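Vudine is hiring a wood finisher for its shop in Utodcombe. The job is full time, permanent, and open until filled.

## The work

We build and restore furniture for homes, restaurants and small hotels. Most of what comes through the finishing room is chairs, tables and stair parts. You would work with Demetrio Salcedo, who runs the room, and take over the smaller pieces from him: knobs, finials, drawer pulls and turned feet.

- Sanding, staining and sealing new parts
- Color matching on repairs, usually against an old piece the customer brings in
- Spraying lacquer and hand-rubbing oil
- Keeping the batch log and labeling sample boards
- Cleaning guns and booth filters at the end of the shift

The first big job is a stair restoration at the Mac Mathúna house. It has 41 newel posts and balusters to strip, and the stripping starts in April.

## What we need

At least 3 years in finishing, cabinetmaking or furniture repair. You should be able to lift 50 pounds and wear a respirator for part of the day. A driver's license helps, as we deliver to Korisport twice a month.

## Pay and hours

Pay is $990 a week. Hours are 7 a.m. to 3:30 p.m. with a half-hour lunch. Paid vacation starts after 3 months, and health coverage starts on day one. 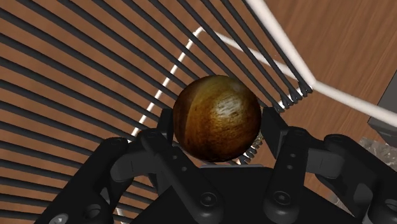
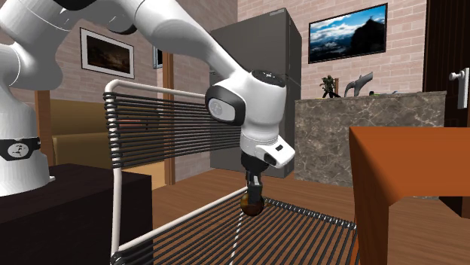 Applicants we want to meet will be asked in for a paid half-day trial. You will get a raw turned piece and a finished one to match it to, and you can use anything on the stain shelf. Gloss is the part people find hard on round work: on a brown wooden ball like this one, a streak of light runs right across the grain, and any sanding scratch under it will show. Take your time with the fine grits. Bring your own apron if you have one you like.

To apply, send a short letter and pictures of two or three pieces you have finished to Amparo Sepúlveda at the shop office. Please say which finish you used on each and when you could start.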